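Trodstead Marsh open day: a visitor's report
7 Nov 2018

I went to Trodstead expecting to be sold something, and I was. The Dindenero estate wants a license to net woodpigeons on its stubble through the winter, and the open day was meant to show the rest of us how harmless this would be.

Hazel Mercado, who runs the estate's bird work, led the walk along the north bank. She told us 436 lapwings had been logged in September, up from 281 the year before. I asked who had done the logging and whether the same fields were covered both years. They were not. Two extra fields had been added, and they are the wettest ones.

The netting demonstration was called off for wind, so we got a talk in the barn instead, with slides on catching, ringing and release. Wood mice got more time than I would have given them.

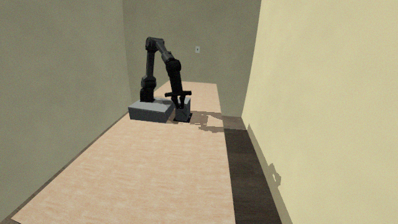

Computer rendering of a robot arm on a long tabletop.

The part I had come for took less than ten minutes. Dindenero says by-catch in the Lidton trial was "low." Pressed on it, Mercado gave a figure of 27 birds of other species over 65 net days, all let go. She could not say how many were stock doves, or whether anyone checked on them later. Hazel Rosenthal of the Quintanilla bird group asked for the daily sheets and was told they were being tidied up — a phrase I did not enjoy hearing.

The marsh is in good shape, I will give them that. We had a hen harrier over the reeds before lunch and plenty of snipe. None of it tells me why pigeons need netting there. Comments on the license go to the county office, and I will be sending mine once I have seen the sheets.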